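第七章　移动平台的现场演示与验收参观

7.1　引言

前六章讨论的定位、建图与路径规划方法，均以仿真或标定过的实验场地为前提。场地的几何尺寸已知，地面摩擦系数经过测定，光照保持恒定，人员不进入工作区。一旦平台离开实验场地，上述前提便逐项失效。本章以一次开放日演示为线索，说明如何在非受控室内环境中组织移动平台的运行，如何选择演示任务，以及如何从参观者在场时取得的记录中提取可用于改进系统的数据。

本章假定读者已掌握第三章的传感器模型和第五章的局部规划器。未学习第六章“人机共存环境下的速度约束”的读者，应先阅读6.2节，本章7.4节将直接引用其中的停止距离公式。

学完本章后，读者应能够：

（1）根据场地勘察结果编写演示任务书；
（2）区分演示指标与验收指标，并说明两者不可互换的理由；
（3）识别室内活动场所中常见的感知困难，并提出相应的参数调整方案；
（4）编制运行记录表，并据此计算任务完成率与人工介入率。

7.2　案例背景

Hirevdale 是一家从事室内移动平台研制的企业，其产品 Keson 为轮式底盘加头部相机的结构，面向楼宇巡视和物品递送。该企业每年举办开放日，参观者包括楼宇管理单位、职业院校学生和附近居民。本章案例取自2024年7月6日的一次开放日，现场负责人为 Laine Bite。

演示地点没有安排在企业的试验车间，而是设在 Grevach 活动中心的游戏室。选择该地点的依据写在任务书第一页：试验车间的地面为环氧涂层，墙面贴有定位标记，平台在其中的表现不能代表其在一般建筑内的表现。活动中心的房间属于日常使用的空间，家具按使用者的需要布置，未针对机器人作任何调整。

演示任务由两项组成。第一项为巡视，平台从房间一端出发，沿通行区域行进至另一端后返回，途中避让静止家具与行人。第二项为定点停靠，平台在指定的桌边停下，头部相机转向桌面，将观测结果传回操作台。两项任务使用同一张地图，但采用不同的代价函数，其差别在7.5节详述。

7.3　场地勘察

勘察的目的是在运行之前确定环境中的哪些要素会影响感知、规划与安全。勘察不等同于建图。建图由平台自动完成，输出为栅格或点云；勘察由人完成，输出为文字记录和标注过的平面草图。两者的结果应相互核对，不一致之处须现场复查。

7.3.1　地面

案例场地铺设棕色地毯，从房间一端延伸至另一端。地毯对轮式底盘的影响有三方面。其一，滚动阻力高于硬质地面，同一速度指令下电机电流上升，续航时间缩短。其二，绒面在转向时产生侧向约束，差速底盘的实际转角小于指令转角，里程计误差随转弯次数累积。其三，地毯表面的纹理较弱，深浅变化平缓，依靠下视相机估计位移的方法在此类表面上特征点数量不足。

处理方法是在运行前进行一次地面标定：令平台原地旋转若干周，将里程计读数与惯性测量单元的积分结果比较，得到转向修正系数。该系数仅对当前场地有效，更换场地后须重新标定。

7.3.2　照明与天花板

房间照明由嵌在天花板网格中的矩形灯板提供，灯板成排布置，向房间深处延伸。白色天花板与发光灯板之间的亮度差较大，头部相机仰角过大时，自动曝光会以灯板为基准压低增益，造成下方物体欠曝。房间尽头的照明较暗，平台由亮区驶入暗区时，曝光调整存在滞后，滞后期间的图像不宜用于特征匹配。

规则排列的灯板也可以加以利用。部分研究采用天花板特征进行定位，其优点是不受地面人员遮挡。但灯板之间外观相同，沿房间纵向的位移存在周期性歧义，须借助其他特征加以消除。天花板上的绿色出口标志体积虽小，颜色与周围差异明显，可作为消歧的候选。

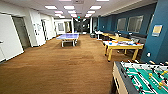 7.3.3　墙面与门洞

墙面的感知难度取决于其几何起伏和表面反射特性。平直且颜色均一的墙面为激光测距提供稳定的直线特征，却几乎不提供视觉特征。带有门洞和凹进的墙面则相反，转角较多，便于匹配，但门的开闭会改变局部几何。建图时门若处于关闭状态，开启后该处将出现地图中不存在的通道，规划器可能据此生成进入相邻房间的路径。

案例中的做法是在地图上沿所有门洞绘制虚拟边界，平台不得越过。虚拟边界的绘制由操作员完成，由另一人复核。复核者须步行走完全程，逐一对照草图与地图，不得在操作台前凭屏幕确认。

7.3.4　家具

游戏室中的家具与办公家具在几何上有显著差别。桌式足球台装有横贯台面的金属杆。杆的截面小，采用固定高度的平面激光时，扫描平面一般不经过杆体，该类伸出物因而不进入二维地图。乒乓球台由白色金属桌腿支撑，台面下方为空区，二维激光只能观测到几处孤立的点。若仅依据二维地图规划，平台可能从台面下方穿行，其头部相机将与台面发生碰撞。

对此有两种处理方法。一种是在地图中以多边形手工标出台面的投影，全部标为不可通行；另一种是利用深度相机获取三维占据信息，将高于底盘而低于头部的障碍投影至平面。前者可靠，但家具移动后即失效；后者能够适应变化，但受深度相机视场和最小测距的限制。Keson 在案例中同时启用两者，取并集作为禁行区域。

7.4　参观者在场条件下的运行

开放日与验收试验的根本区别在于人员构成。验收试验的在场人员接受过安全说明，行为可以预期。参观者则会停在通道中间，会在平台行进时横穿，也会为拍照而蹲下，使其外形偏离行人检测器的训练分布。

设平台速度为 v，系统反应时间为 t，制动减速度为 a，则停止距离 s 按6.2节的公式计算：

s = v·t + v²/(2a)

式中第一项为反应距离，第二项为制动距离。反应时间 t 应包括传感器采样周期、检测耗时、总线传输延迟和驱动器响应时间，案例中测得的合计值为300毫秒。需要指出，该数值是在操作台未连接视频转发的条件下测得的。开放日当天为向参观者展示相机画面而启用了转发，处理器负载随之上升，反应时间应重新测量后再代入公式。任务书初稿遗漏了这一点，Laine Bite 在复核时予以更正，并将复测列入每次演示前的固定步骤。

人员分工如下。操作员一名，持无线急停装置，运行期间视线不得离开平台。讲解员一名，面向参观者，不承担任何操作职责。两项职责不得由同一人兼任，原因在于回答提问会占用注意力，而急停动作对注意力的要求是连续的。平台每完成一轮任务，操作员与讲解员核对一次记录，再决定是否开始下一轮。

参观者站位以地面胶带划定。胶带须与地毯颜色有足够的对比度，并应在平台的下视相机中进行检验，避免被误判为台阶边缘或障碍。

7.5　两类任务的代价函数

巡视任务要求平台沿开阔区域行进，与家具保持较大间距，代价函数中障碍距离项的权重较高。停靠任务要求平台接近桌边，若沿用同一组权重，平台将在距桌边较远处停止，相机无法获得桌面的完整观测。因此，停靠任务在末段降低障碍距离项的权重，同时将速度上限减半。

权重切换的时机须由位置条件触发，不宜由时间条件触发。以时间触发时，若平台因避让行人而延误，切换会在远离目标处发生，平台将以较小的间距通过本应保持较大间距的区域。Sotomayor 系列早期平台的控制程序采用时间触发，在后续版本中改为位置触发。该改动的代码差异见附录丙。

7.6　记录与指标

运行记录表应至少包括以下各栏：轮次编号、任务类型、起止时刻、是否完成、人工介入次数、介入原因、地图版本、参数文件版本。介入原因由操作员在当轮结束后立即填写，不得在全部演示结束后补记。

案例当天巡视任务共运行7轮，其中2轮有人工介入。一次介入的原因是参观者越过胶带，操作员主动停机；另一次是平台在转弯后定位偏差超限，自行停止，由操作员重新给定位姿。两次介入性质不同，前者反映现场组织的问题，后者反映系统能力的问题。若合并计为同一比率，则无法据此作出任何改进决定。因此，人工介入率应按原因分类统计。

还应注意，演示指标不能替代验收指标。演示的轮次少，路线固定，操作员倾向于在有把握的条件下启动任务，由此得到的完成率偏高。验收试验要求起点和目标点随机选取，启动时机由试验规程规定。在向委托方提交的文件中，两类数据应分表列出，并注明各自的取得条件。

7.7　本章的安排

7.8节推导地毯表面上差速底盘的转向修正模型。7.9节讨论三维占据信息向二维代价地图的投影，重点分析桌面类悬空障碍。7.10节给出灯板特征定位的周期歧义及其消除方法。7.11节回到案例，以当天的运行记录为数据，完成一次完整的指标计算。课程实习安排在3月，各组应在实习开始前提交本组场地的勘察记录和平面草图，格式见附录甲。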